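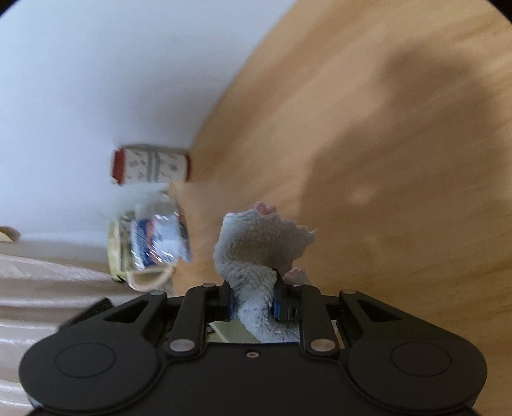
Emiko Imai
Research engineer, Manipulation Group, Stalholm

7 min read

Home Papers Data People

3.2 Demonstrations with the hand-held gripper

All demonstrations of the cloth task were recorded with a hand-held gripper fitted with its own camera. The operator carries the tool to the cloth, closes the fingers, lifts, and moves to the drop location. No robot arm is used at this stage. The policy is trained on the camera stream and the finger opening, and is later run on an arm with the same fingers.

Figure 1. Camera view during a cloth demonstration. The plush cloth is held between the blue finger pads above a wooden surface, with a canister and packaged goods to the left.

Two operators, Rafsan Gunawardena and Waltraud Steiner, recorded 110 demonstrations. We discarded 37 in which the tracker lost the position of the tool for longer than 50 ms. Most of these losses came during fast sideways moves, when motion blur left the tracker few background features to match. The gripper and whatever it holds stay much sharper in such views (Figure 1), so grasp labels could still be read from them – but without a tool position they were of no use for training.

Other household goods were left on the work surface during recording. In an earlier round on a cleared table, the policy learned to close on the first soft edge it met, and it failed when packaging lay near the cloth.

Soft items also raise a question of grip depth. A fold taken at the fingertips tends to slip when the tool is turned, while a deep grasp bunches the fabric and hides part of it from the camera. Operators were told to pinch a fold between the pads and to keep the upper part of the cloth in view. Steiner followed this more closely than Gunawardena, and we report results for each operator separately in Section 4.

Contact: Emiko Imai, Stalholm | © Stalholm | Back to top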